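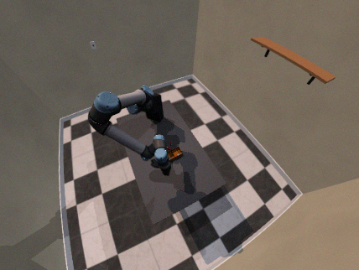

リース・ヴァン・ダムさんに会ったのは午後おそく。宇宙活動の許認可制度をずっと追っている人で、いまはスタルンモント(Starnmont)に住んで、小さな国の宇宙法づくりを手伝っている。コーヒーが来る前にもう本題。「許可を出す側と出される側、線がきれいに引けると思っている人が多いんですよ」。白黒の市松模様の床、ああいうふうに升目がそろっていれば楽なんですけどね、と笑う。実際の役所の分担はそうなっていない。電波は通信の担当、打ち上げは運輸、保険は財務。申請者は窓口から窓口へ。

きっかけは小型衛星ポロ(Poro)だったという。大学を出たばかりの数人が作った衛星で、打ち上げの契約は済んでいるのに、国内に許可を出す法律がなかった。「違法ではない、でも合法とも書いてない。保険会社がいちばん困っていました」。結局、その年の打ち上げは見送り。議会で質問が出て、ようやく法案の話が動きだした。

最初の草案は21ページ。短い。本人は気に入っていたらしい。

「短い法律は読まれるんです。読まれるから文句も来る」

意見募集に届いたコメントは349件。半分くらいは同じ文面だったのでは、と聞くと首を振る。「全部読みました。同じ文面のものも、最後に一行だけ自分の言葉が足してあったりするので」。いちばん多かったのは審査期間への不満。草案では期限がなく、役所が「検討中」と言い続ければ何年でも待たされる書き方だった。そこで90日という数字がはいった。過ぎたら理由を文書で示す義務。自動許可にはしなかった。そこは譲れなかったそうだ。
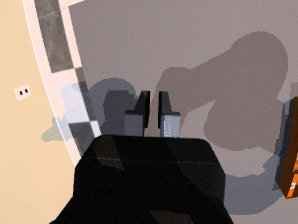 黒いグリッパーと2本の指

損害賠償の話になると早口になる。衛星が他国に損害を与えたとき、条約上はまず国が責任を負う。では国は事業者にいくらまで請求できるのか。上限が高すぎれば小さい会社は参入できないし、低すぎれば納税者が払うことになる。「議員さんはここで急に真剣になります。お金の話なので」。法律事務所ヘールツ(Geerts)の助言で、金額は本則に書かず政令に回した。批判もあった。大事なところを役所任せにした、と。本人も半分はそう思っている。「次の改正で本則に戻したい。いや、戻すべきです」

鄒淑珍(Shuzhen Zou)さんの名前も何度か出た。軌道離脱の条文を書いた共著者で、運用を終えた衛星をいつまでに落とすか、という部分の担当。二人の意見はあまり合わなかったらしい。鄒さんは年数を書きたい。ヴァン・ダムさんは技術の進み方が読めないから書きたくない。電話で二時間もめて、最後は鄒さんの案に。「彼女が正しかったと思います。数字がないと、みんな一番長い方に解釈するので」

議会の記録は読むのが大変では?

「大変ですよ。でも委員会の議事録はおもしろい。本会議より全然おもしろい」。家には関連する書簡やメモの写しが2,000枚、箱に入ったまま。整理はは進んでいない。出版社のビュルキエ(Burkier)から本にしないかと声がかかっていて、返事は5月中に、とのこと。書くんですか、と聞いたら「目次だけはあります」。

これから法律を作る国に一つだけ助言を、と頼んだ。少し考えて、登録簿のことを挙げた。どの衛星を誰が所有しているか、売却されたら誰が届け出るのか。地味で、審議でもほとんど取り上げられない条文。「所有者が変わったのに登録は古い会社のまま、という例が必ず出ます。届け出の期限と、担当の部署の名前。それだけは最初から書いておいてほしい」

このあと次の打ち合わせがあるというので、駅まで歩きながらもう少し。電波の割り当ての話は時間切れ。次回に回す。

(取材:2024年4月22日)

関連記事
・宇宙損害責任、国と事業者の分担をどう決めるか
・衛星の登録簿、売却後に届け出るのは誰か
・委員会議事録の読み方 初心者向けメモ
・小国の宇宙法、草案から成立まで
・意見募集に書くとき気をつけたいこと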